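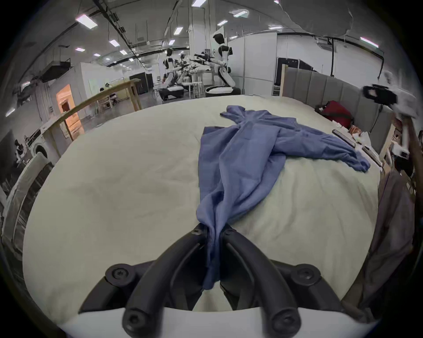

Figure 11. Fingers closed on a fold of fabric, garment spread on the bed.

Section 4: First grip on cloth

By now the Fimon hand gripper is bolted together and the finger travel has been set (Section 3). Cloth comes next. Cloth has no corners where you left them and no interest in your schedule, so allow an evening.

You will need a long-sleeved garment in a plain color, a bed or large table with a light cover, the 2 mm hex key, and a strip of masking tape.

1. Spread the garment out. Wrinkles are fine. Ironing it is a waste of an iron.

2. Open the fingers fully and rest the tips on the fabric, one on each side of the fold you want. Keep the gripper low, nearly flat to the bed.

3. Squeeze slowly until the tips meet in a narrow V with the cloth between them. If the tips cross, go back to Section 3, step 6. Everyone goes back to Section 3, step 6.

4. Lift the fold a hand's width and hold it while you count to 11. The fabric may sag. It should not slide.

5. Lower, release, and repeat at the collar, a cuff and the middle of the back.

Note: Thick seams need more squeeze than a single layer. Pramila Pant's log has 196 grips on the same shirt, and the cuffs account for most of the bad language in the margin.

6. Check the small hex screw near each fingertip. Snug is enough. The tip is printed plastic on the Motico version and will strip -- Gearóid can show you his collection.

7. Check the large round pivot bolts, left and right. Both fingers should swing freely with no side play. Mark the bolt heads with tape once you are happy, so you can tell later whether they have crept.

CAUTION: Keep your own fingers out of the V. The spring does not care that you built it.

CAUTION: Do not drag a gripped garment toward you to save a step. Lift first. Dragging loads one finger sideways, and spare left fingers take up to 33 hours to print on the shop's Lambert.

If the cloth slips on every try, clean the tips with a dry rag and start again from step 2. If it still slips, see Section 5, Finger pads.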